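Fornasik bedroom clothes set - README

Read this before you load anything. Short version: handheld gripper recordings of clothes being handled on and near a bed, for training a policy that picks up and folds garments. Collected for the Bornine project. 22 homes, 476 episodes, one folder per home.

What's in an episode folder
video, wrist view
gripper opening, one value per frame
pose track
notes.txt (free text, whatever the collector typed)

Homes were left as they were. We asked collectors not to tidy first, so expect clothes on window ledges, shoes on the floor, drawers not quite shut. Garments are the household's own. A typical layout on the bed is a fluffy white sweater, something dark green folded flat, and a black leather jacket spread face up nearest the foot.

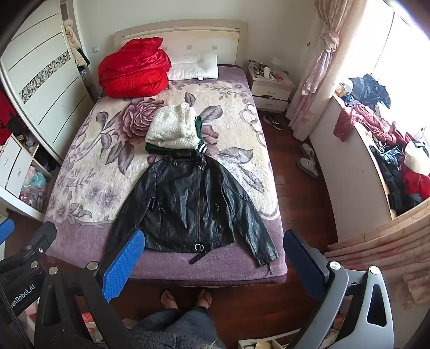

Brestodari, February

Second upload. Replaces the first one, please delete your old copy. Changes:
- gripper opening was saved with the sign flipped in two homes, fixed
- leather and other shiny stuff now has its own tag (shiny)
- empty notes files removed
- the Nowicki split is now the default split, the old random one leaked the same bedroom into train and test

Labels
One line of text per episode, written afterwards by a second person watching the video. Things like "fold the jacket" or "move the jumper to the pillow end". Wording is not standardised. Jumper and sweater both turn up, so do duvet and quilt. Don't match on exact strings.

Grasp start and grasp end are marked by hand. Can be off by up to 2 frames. Fine for our use, may not be for yours.

Leather was the awkward one. It creases, it throws highlights, and once it is bunched up you can't easily say which bit is the collar and which is a sleeve. If the labeller wasn't sure the part field says unknown. Leave it that way, don't guess. 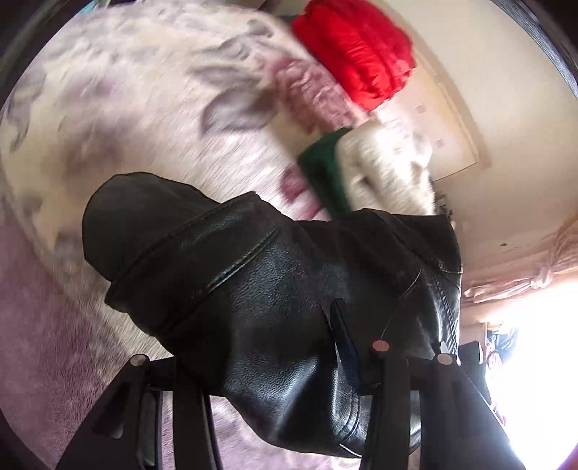 Black leather in the gripper, bedding blurred behind.

Known problems
- windows blow out to white in daylight, no exposure correction done
- motion blur on fast moves, blurred frames are kept in and not flaged
- wide lens, straight edges bend near the border. Undistort yourself if you need to
- feet and legs of the collector are in view in some episodes. Faces are not, if you find one tell us the folder name and we'll pull it
- pose track drifts on long episodes, worse near plain walls

Not in here: force readings, depth, washing lines, anything wet.

To do
merge the shoe episodes (recorded, not labeled yet)
proper list of garment tags
checksum file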